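Category: Data Capture / Hand-held Grippers / Pairs and Kits

Kiều paired hand-held grippers – household demonstration kit

Page updated July 22, 2022. Old kit page is gone, use this one.

Sold as a pair. Left and right. We don't split them, please stop asking, the two are matched at the bench before they go out and a lone left is no use to anyone trying to record two-handed work.

What it's for: gathering examples of ordinary household jobs, done by a person, in a form a two-armed robot policy can be trained on. You hold one in each hand, do the job, the kit logs it. No robot needed on site. Good for places you'd never get an arm into – bedrooms, box rooms, narrow kitchens, upstairs flats.

In the box
- left gripper, right gripper, on handles
- head strap and mount for the overhead view
- charging lead x 2
- dock for copying sessions off
- printed quick card (the card still says Davby on it, old name for the same kit, ignore)
- spare finger pads, 4

Not in the box: laptop, storage drive, the head camera itself. Most buyers already have one. Ask if you dont.

Who buys it

Small labs mostly, a couple of contract recording firms, one college. Porkmont had the first big order and their collection lead, Gilang Siregar, wrote most of the task notes further down. We've tidied them a bit. His spelling was better than ours.

Bed work and fabric

The most asked about use. Sheets, covers, blankets, clothes. Cloth is hard for a learner, it never lies the same way twice, so you want a lot of goes and you want them varied. One Porkmont set was 1008 episodes of cloth handling on beds and sofas, with 199 thrown out on review. Mostly for hands going out of the head view, or the cloth getting pinned under a handle and dragged.

Start position for bed work is both grippers held out over the mattress where the head view can see them. Green lights on. Then go.

Both views are from the head, same bed.

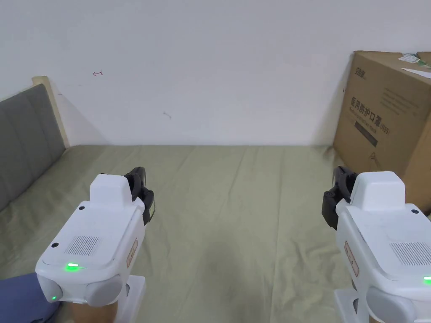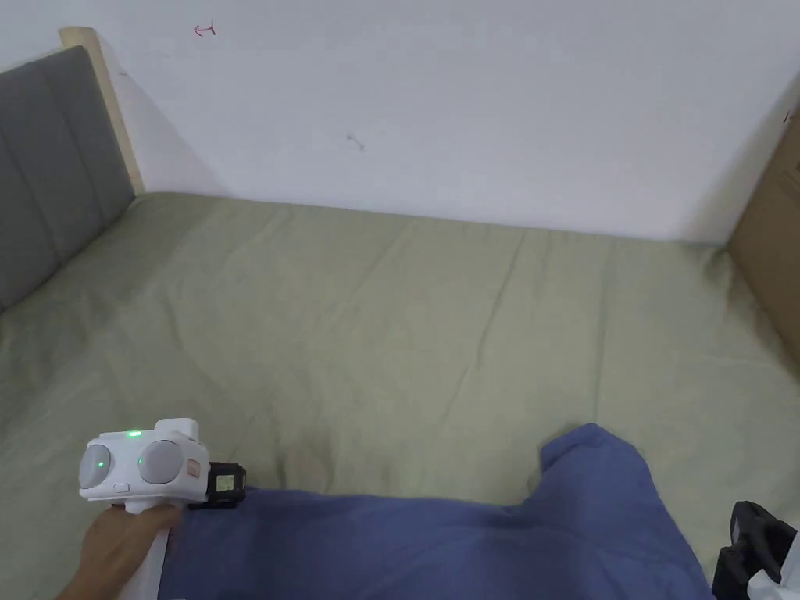 Setting up a session

1. Charge both. A half charged pair will run but the clocks drift and you'll be lining up tracks by hand after.
2. Head strap on, look down at the work. Get someone to check the view on the laptop before you start, what feels like looking down often isn't far enough.
3. Switch on left, then right. Wait for green on both. If one stays dark put it back on charge and try again.
4. Sync tap. Touch the fingers together once, in view.
5. Say the task name out loud if you're using head audio. Saves hours later.
6. Do the task at a normal pace. Slower than you'd do it at home, but not acting.
7. Hands back to the start position, hold for a moment, stop.

One task per recording. People love to do the sheet, then a cushion, then the sheet again because it went wrong. Stop, start a new one.

Keep the failures as well, tagged as failures. A dropped corner picked up again is worth having, leave it in.

Don't tidy the room too much. Marks on walls, boxes about the place, all fine, you want the learner to see rooms as they are. What does matter is moving on. Change bed, change sheet colour, change the side you stand on. Gilang's rule was 200 episodes in one room at the very most and then out, and he was stricter with his own people than that.

Labelling

Each session copies off as one folder. Left track, right track, head video if you have it, and a short text file you fill in. Fields are task, item, room, operator initials, result. Result is done / part / failed, nothing else please. We've had "ok ish" and it breaks the import.

Use the same word for the same thing all the way through. Blanket or throw, pick one. Write the list on paper before anybody records anything.

Ask before recording in someones home. Written yes from whoever lives there, and put post and photos out of view first. We have a one page form, free, just email.

Care
- wipe the housing with a barely damp cloth, no sprays
- lint on the fingers after fabric work, pick it out every session
- don't carry by the fingers, carry by the handle
- finger pads wear quickest on towelling, change them as a pair
- don't leave them switched on in a bag

Things that go wrong

One hand recorded and the other not: nearly always the sync tap was missed. The data's normally still there, send us the folder.

Track jumps about: too close to a blank wall for too long, or a hand over the front of the gripper. Take a step back.

Wrists ache: they will. Short turns, swap operators. We'd say half an hour and then do the labelling while somebody else has a go.

Fingers not closing fully: lint. See above. If its not lint, send it back.

Swapped left and right: easier to do than you'd think. Left handle first, every time. If you've already recorded a batch this way tell us which folders and we'll send the swap script.

Ordering

Quote by email, price depends on how many pairs and whether you need the dock. Lead time is longer in December, bench is shut for part of it. Collection from Clellton by arrangement, otherwise courier, both grippers in the one case.

Hire: yes, by the month, pairs only. Deposit applies. Hire pairs come with used pads, perfectly good, new ones on request.

Repairs and returns go to Keith Hollis at the Clellton bench. Put a note in with it saying what it was doing when it stopped. "Broken" on a sticky note is no help to Keith. Send both halves even if just one is faulty so he can match them again before they go back.

Firmware notes and the import format are on the downloads page. The older Davby files will import, but run the converter first.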